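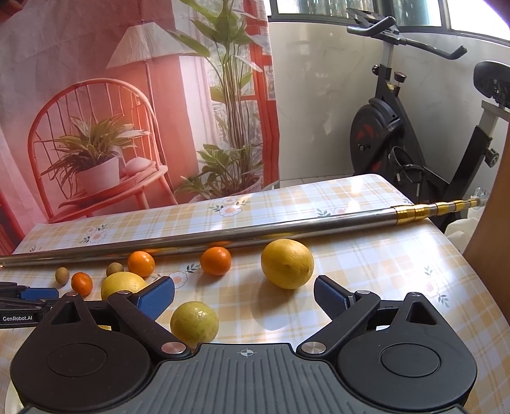 How many hand-held grippers should a small group buy, and what else goes in the budget?

Posted by Numer Workshop

Hello all, and thank you in advance to anyone with the patience to read this, as I do tend to go on a bit. We are a small outfit putting together a pilot we've named Haruna, and the idea is to record people doing ordinary things with fruit at a table: picking up an orange, moving a lemon, filling a bowl, taking things back out again. The recordings will go toward training a robot arm that we don't own yet and won't be buying this year. So for now it's all hand-held grippers with a camera on each, the sort where you hold the thing and work the jaws yourself.

My trouble is the spreadsheet. I've got a line for 2 grippers, one per hand, and a line for a laptop, and then I've got a great big empty space with the word "other" next to it. Our funding form wants that word replaced with real items by the end of August, and I would much prefer to ask for the right amount once than go back with my hat in my hand. We're planning on 14 sessions to start. I have $400 set aside for everything that isn't a gripper or a computer, and that number came out of the air.

What did you end up buying that wasn't on your first list? Is a spare gripper worth the money, or is that something you only want in hindsight? And does the room matter much? We'd be using a spare room with a window and an exercise bike in it, and I'd love to know if we need to think about lights and backgrounds before we think about anything else.

Any and all advice is welcome, even the discouraging kind!

Zustlow

Hi there, and welcome! What a nice project. I've been through this twice now, once badly and once pretty well, so let me give you the second version.

Your $400 isn't silly at all if you're careful with it, but I'd split it up before you spend a penny. The biggest thing missing from your list is storage. Video from two hands fills a drive much faster than you'd believe when you're sitting there with a spreadsheet, and you want every session in two places before anybody wipes a card. Do one short practice session, look at the size of the files, multiply it out over your 14, and then double it for the backup copy. That's your storage line, and it'll be a real number you can defend on the form. If it eats most of the 400, then at least you found out in time to ask for more.

After storage comes power. Ask the seller how long a gripper runs on a charge, whether it can record while plugged in, and what a replacement battery costs (ask for the price in writing, please). Then ask the same about finger pads. The pads are the part that meets the fruit all day long, and I'd put a spare set for each gripper in the first order. Shipping on a second little order cost me more than the pads did.
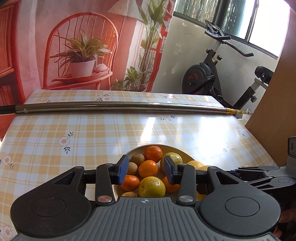

Then there are the props, and here you can have some fun. Mixed sizes are your friend. Small tan fruits, mandarins, lemons and the big yellow-green citrus will all ask for a different opening of the jaws, and that's a lot of variety for very little cash. A bowl makes it harder in a useful way too, as the pieces lean on each other and hide each other from the camera. I'd write "groceries" as its own line, per session and not as a lump, since fruit doesn't keep and you'll be shopping again before you know it. Real fruit also gets bruised with handling, so leave a little room for replacements.

A patterned tablecloth is cheap, and two or three different ones will change the look of your table for next to nothing. A printed fabric backdrop does the same for the wall behind. I wouldn't worry about the exercise bike one bit. Real rooms have things in them, and unless your plan calls for a bare background, I'd leave it where it is.

The window is another matter. Strong daylight on a pale cloth can go pure white on camera, and it'll shift over the afternoon while you're busy with other things. A plain curtain or a roll-down shade would be the first item on my list for the room, well ahead of any lamp. You can always add a lamp later – it's hard to take the sun away.

As for the spare gripper, I'd say yes if the money is there, and if it isn't, ask the seller about loaners and how long repairs take. With both hands in use and no third unit, one loose pivot screw ends your day.

ha_bench

Agree with the storage part. Buy labels too. Mark left and right on the grippers, the chargers and the cards, all of it.

Also check that the two units record on the same clock. Ours needed a software license for that and it wasn't in the quote.

Numer Workshop

Oh, this is wonderful, thank you both so much. I've already taken "other" out and put in storage, batteries, pads, groceries, cloths and a shade for the window, and it looks like something a grown-up wrote. The license question had never crossed my mind and I've written to the seller about it this afternoon, along with the one about loaners.

One small follow-up for Zustlow if you're still around: did you budget for the time of the people holding the grippers, or was that kept on a separate sheet?

Zustlow

Separate sheet, but put in for breaks. Arms get tired quicker than you'd think, and a session with a good long rest in the middle will need the room for longer.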